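Le tri d'avril : la chambre, pièce par pièce

15 avr. 2025

Cette page fait suite à celle de janvier, consacrée à la cuisine et au cellier de la maison de Ralville. Le rangement de la chambre a pris deux après-midi. Les vêtements d'hiver ont été sortis, triés, puis mis en housse jusqu'à l'automne. Le linge de lit a suivi.

La chambre n'a qu'une armoire, de 100 cm de large, et une commode. Il n'est pas possible d'y garder les affaires des deux saisons à la fois. Le lit sert de plan de travail : tout y est posé, plié, puis réparti entre la housse, la commode et le sac de don. Il vaut mieux commencer par les grosses pièces, qui prennent la moitié de la place.

Le manteau

Une doudoune noire matelassée, avec un peu de fourrure beige du côté de la capuche, posée en tas sur le lit. C'est la pièce la plus encombrante du lot. Derrière, sur le drap gris clair, la couverture crème pliée et du linge rose. 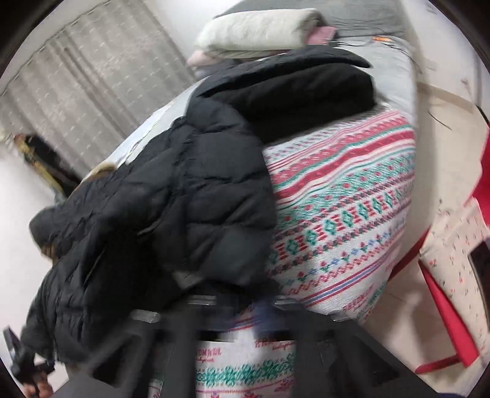 Le couvre-lit

Fond crème, bandes rouges, losanges et feuilles verts, petites fleurs, rangées de motifs façon point de croix. Il a été acheté chez Güneş, comme les rideaux du salon. Il reste sur le lit toute l'année et passe en machine à 40 °C, seul, avec un essorage doux. Les couleurs tiennent bien. L'ourlet a été recousu une fois.

Les couvertures

La couverture en peluche crème est gardée à portée de main jusqu'à la fin mai, les nuits étant encore fraîches à Ralville. Les deux autres sont déjà montées au grenier, dans une malle fermée, avec des sachets de lavande à changer tous les ans.

Le sac de don

Trois pulls, une écharpe et un pantalon de ski trop court sont partis au dépôt de Flindon. Le dépôt accepte les vêtements propres et en bon état, mais pas les oreillers ni les couettes. Les chaussures doivent être attachées par paires.

Les housses

Ce sont des housses Stivavero, modèle long, avec fermeture sur le devant. Une fois pleine, celle des manteaux se suspend au fond de l'armoire, côté mur. Pour les doudounes, pas de sac sous vide : le garnissage reste tassé et met longtemps à reprendre son volume. Fermer la fermeture éclair, vider les poches, poser la capuche à plat et ne rien empiler dessus.

Ce qui reste à faire

Le tiroir du bas de la commode, qui contient surtout des câbles et des chargeurs. Les draps dépareillés, à couper en chiffons ou à garder pour les travaux de peinture. Le dessus de l'armoire, où il y a encore deux cartons du déménagement.

La prochaine page portera sur l'entrée et le placard à chaussures. Les pages précédentes sont classées par pièce dans la rubrique Maison.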